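Work Placement Project Report
Module: Technology and Work
Student: Selim Ağca
Placement: Plirness, Jellau site, sorting room

1. What I was asked to look at

Plirness handles mixed goods for small online shops. Stock comes in, gets sorted into bins by order type, and goes on to packing. Until last winter all the sorting at the Jellau site was done by hand by two people per shift. Since then part of it has been done by a two-arm setup bought from Gezer, which the staff call Tallow after the name on the control software.

My placement agreement said I would "document the benefits of the new process." I asked my supervisor if I could change that to "effects" and she said yes. I spent most of March in the room, mostly on the early shift, starting at 6:30. I kept a notebook, I was given the log exports, and I talked to the four people whose jobs involve the table. They asked me not to use their names so I have called them Workers A to D.

2. The job before

Worker A has sorted at Jellau for nine years. By hand the job goes like this: pull a tote, look at the label, look at the thing itself for damage, put it in the right bin, call out anything weird to the person across from you. She told me the calling out is the part that managers forget. A dented cap or a label stuck over another label was caught there, by talking.

It was not great work. Worker B has had wrist trouble and did not miss the lifting. I want to put that in early since the rest of this report is fairly critical and I don't want to pretend the old way was something everyone loved.

3. The job now

Tallow works at one table. A person brings the goods, stands them up in the crate, and clears the bins when they fill. The arms do the moving in between. On paper this is "loading" and "clearing," two tasks, and the business case I was shown gives them a few minutes an hour.

I timed what people did near the table over one full early shift. Loading took longer than the business case said, mostly from standing things up. Wrapped items lean on each other, and if they lean too much the grip misses or drags a neighbor along. Worker C has worked out her own spacing for each kind of goods, which isn't written down anywhere. When she was out for two days the stops went up and the log put them under "environment." 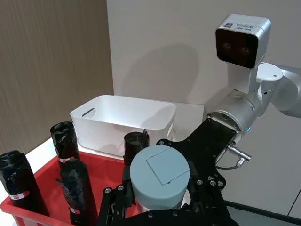
Figure 1. Black wrapped goods standing in the red crate, with a light blue-grey container in the gripper.

Mixed loads are where I'd push back hardest on the sales material. The Gezer brochure says the system handles "any shelf-ready item." In the trial we ran, crinkled black wrap and smooth rigid containers went in the same load, and Worker C placed them differently and kept more of an eye on the wrapped ones. So the "any item" part is partly her.

4. The numbers

The log I was given covers 2,436 picks. Of those, 121 ended in a stop that needed a person. Plirness reports this as a success rate of 95 percent, and the arithmetic is fine. My problem is with what is left out.

First, a pick counts as good if the gripper closed, moved and opened over the right bin. Nothing in the log says if the item was damaged or was the wrong item to begin with. Second, a stop is logged as one stop no matter how long it lasts. I saw one cleared in seconds and one where Worker D waited for a phone call back from Gezer and ended up sorting the load by hand. Third, when a person nudges an item before the arm gets to it, no stop is recorded at all. This happened a lot on the shifts I watched. I did not set out to count it and I wish I had.

The target is 900 picks a shift. I never saw a shift reach it without hand sorting being added in at the end. When I asked if hand-sorted goods were included in the shift total I got two different answers from two managers. I have not been able to settle this and I would not trust the shift totals until someone does.

5. Two arms, one table

The second arm was added in the last software update. The reason given to staff was speed. With both arms over the table the person's reach is limited to one side, and Worker B said she now walks around to get to a bin she used to just lean over for. Her words: "It saves its own steps, it doesn't save mine." 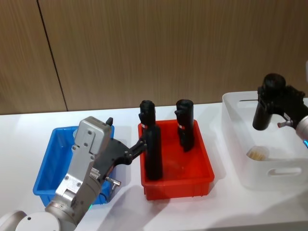
Figure 2. Both arms over the bins. The silver arm has hold of an item standing in the red bin.

I am not sure the second arm was a bad idea. With the two working over different bins, the room did seem to move along better on the days I was there. But there was no before-and-after test. The update, a new crate layout and a change in the kind of stock all came in the same week, and the improvement was credited to the arm.

6. What has changed for the people

There are still two people on shift. No one has been let go, and the site manager brought this up with me more than once. What has changed is that only one of them is in the sorting room. The other has been moved to packing, so the one at the table works mostly alone. Both A and B mentioned this before I asked about it. Nothing gets called out across the table now – there isn't anyone across it.

Training was a 30 minute session with a slide deck. Worker D, who is the youngest and picked it up quickest, now gets called over whenever Tallow stops, including on his breaks. He is on the same pay as before. His job title has not changed either. I asked if that was being looked at and was told it was "on the list."

Worker B's wrist is better. She said so plainly and I believe her. She also said she is bored, and that she watches the clock more than she used to.

7. Limits of this report

One site, one table, one month. I was on early shift almost the whole time and late shift may be different. People knew I was a student writing something up, and C told me she was extra careful on my first days. The log was exported for me by a manager and I did not see the raw version.

8. Recommendations

Record stop length as well as stop count.
Log it when a person adjusts an item by hand.
Keep hand-sorted goods out of the Tallow total, or show them on their own line.
Write down Worker C's spacing, with her, and pay her for the time it takes.
Settle Worker D's role.
Test the second arm on its own, with the same crates and the same stock, before ordering a second table. I was told the order may go in before summer.

Appendix A has my timing sheet. Appendix B has the interview questions. The log export is held by Plirness and has to be requested from the site office.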